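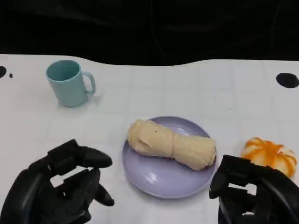 Flulta to Open Breakfast Counter and Teaching Kitchen in Former Tasard Building

Neighborhood food company will serve morning meals and offer evening cooking classes beginning in July

Flulta, the neighborhood food company, announced today that it will open a breakfast counter and teaching kitchen in July on the ground floor of the former Tasard building. The new location, named Lūse, will serve a short morning menu from 6:30 a.m. until 11 a.m. and will host cooking classes in the evening.

Lūse will be the fifth Flulta location and the first to include a classroom. The dining area will seat 90 guests. The teaching kitchen, located behind the counter and reached by its own entrance, will have 5 cooking stations, each with a sink and a full-size range.

"Breakfast is the meal our customers ask about most, and it is the one we have had the least room to serve," said Mimoza Radulović, chief executive of Flulta. "The Tasard building gives us a proper kitchen, a loading door and windows on the street side. We have wanted all three for a long time."

The opening menu was developed by head chef Arūnas Vītola and centers on eggs, rye bread, porridge and filled pancakes. Coffee and tea will be served in mugs for guests who stay, and a smaller menu will be sold at a walk-up window. Seasonal dishes, including a baked pumpkin porridge planned for the fall, will be added as produce becomes available.

Evening classes will be led by Celeste Escobar, who joins the company as director of instruction. The first course, Eggs and Batters, covers omelets, crepes and simple pancakes over four sessions. The fee is $399 per person and includes all ingredients, an apron and a printed recipe book. Single-session classes for families will follow later in the season.

"Many adults tell us they can follow a recipe but do not feel at ease at the stove," said Escobar. "Our classes are small — two people to a station — and students cook from the first ten minutes."

Flulta has also set aside 400 class places for students at nearby high schools, free of charge. The program is funded by Zornamico, the kitchen supply firm, which is also furnishing the classroom. Schools may apply through the Flulta office. Applications will be reviewed by program manager Radymyr Nechyporuk in the order received.

Renovation of the ground floor is being overseen by architect Marwan Chidiac. The original tile entry and front doors will be kept. Step-free access will be available at both entrances.

Registration for Eggs and Batters is open now at all Flulta locations. Media inquiries and requests for interviews should be directed to the Flulta press office.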